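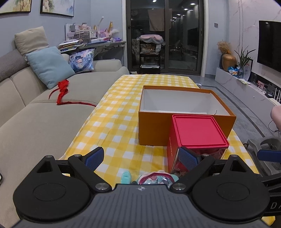

Pack the soft things last, Ubaldo Sartori told me on the phone, and then they go into whatever gaps are left and you've had your padding for free. He said it twice, the second time slowly. I wrote it down, thanked him, and spent the rest of the morning discovering that it depends a good deal on what you call soft.

2013-11-20, Gurnthorpe, front room (bench occupied by Trumik's chairs until they remember they own them)

Job 2163, toy box for the Brestutier loan scheme. One child, one box, goes out on loan and comes back with most of it. The brief is a single paragraph and says the box should be "inviting on opening". No mention of the lid having to go on.

Box is the orange one with the white inside. Lid off and put to one side. Found a bit of dark thread in the bottom, left it, then fretted about it, then left it again. Note for whoever does the cleaning sheet: the white lining shows everything. A grey lining would be dirtier and look better.

Working on the yellow and white checked cloth. I grumbled about it at first and take that back. Small things stay where you put them, which they never did on the bare bench. The checks also make a passable ruler if you aren't proud. Cloth does crease badly and slides if you lean on it.

Order tried this morning, for the record:

First go, hard things first as per Sartori. The red container with the flat lid is the worst of them. Square, rigid, full of little packets with characters on, and it wants to be in a corner and then makes the next corner useless. Put it flat: takes up the floor. Stood it on its side: lid held, but I wouldn't trust it in a van, and everything after it leaned. Took the lot out again.

Second go, plush first. Wrong, obviously, but I wanted to know how wrong. Everything on top of the plush rocks. The box looked lovely for as long as I didn't touch it, and I suppose that counts as inviting. Tipped it to the angle a child would carry it at and heard things travelling.

Third go, plush bag in the middle as a sort of island and the rest tucked round it. Didn't expect much. Best of the morning. The bag has give, so the stiff things can be pushed against it and it pushes back a bit. Sartori would call this cheating, as it is neither first nor last.

Tried the red container in, out, in, out. Decision still open. Weighed what I had without it: roughly 600 g, on the kitchen scales, with a mixing bowl underneath that I may or may not have subtracted. Will do it again on the proper ones when I find the lead.

Pouch with the pink trim: very good object. Clear, flat, goes down the side of anything. If they were all pouches this would have been a ten-minute job and I would have invoiced for the day. Suggest asking Brestutier whether the loose bits could go into more of the same. They'll say it spoils the surprise. They said that about labels in June.

Straps. Anything with a strap needs the strap dealt with before it goes in. I had one loop round the corner of a box and bring the box out with it, as neatly as if I'd rigged it. Either tuck them under or lay them up over the top where a hand will find them first. I prefer over the top. Child grabs strap, gets bag, is pleased, and nothing else comes with it.
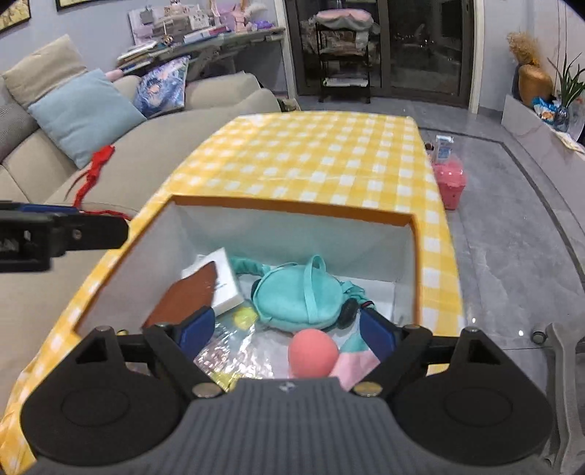
Crinkly plastic packages are the next nuisance. They take up far more room than the thing inside them and then, an hour later, less, so whatever you wedged against them comes adrift. I squashed one down with the flat of my hand and watched it slowly change its mind. Options are to pierce it (Brestutier will object, it counts as opened), fold the spare plastic under, or put something heavier against it and accept the noise. I'm for folding under. Did the noise test as well, meaning I carried the box to the door and back. The plastic is most of the noise. Nothing in the brief about noise.

Round and egg-shaped things: don't put these in early. They find the bottom on their own. Place them at the front, by hand, at the end, where they can be seen and where there's only so far to roll.

Very small things: I put one in the near corner and promptly lost track of it. Perfectly safe there, and quite invisible from where I was sitting. If the check-in sheet says it has to be ticked off on return, then somebody will be tipping out the whole box for it every time. Pouch again, I think. I am aware that I now say "pouch" about everything.

Flat pointed bits, the leaning sort: these look good propped across a box and are a menace when another box comes down on the lid. Lay flat or leave out. Today I let one lean to see what it did. It leaned.

Also had the Testa divider to try, the slot-together card one, catalogue no. 1869. Comes in 2 pieces and a leaflet. Slots are tight enough that you crush the first piece getting the second on, and when it's in it makes compartments that fit none of the toys we have. Took it out. It's on the shelf with the other dividers. The leaflet was nicely printed.

So, for the packing card, draft wording:

Plush bag in the middle, strap up.
Boxes round it, leaning on the bag if they must lean.
Packages with the loose plastic folded under.
Pouch down the side.
Round things last, at the front.
Red container: see Ubaldo.

To do: ring Ubaldo about the red container and let him say the thing about padding again. Ask Brestutier if "inviting" can be tested with the lid on. Repeat the pack from empty with somebody else reading the card and me sitting on my hands. Find the lid, it was on the chair and now it isn't. Iron the cloth, or find out whether it's the kind you can't.

Trumik rang about the chairs. They want to know if they could leave a few more.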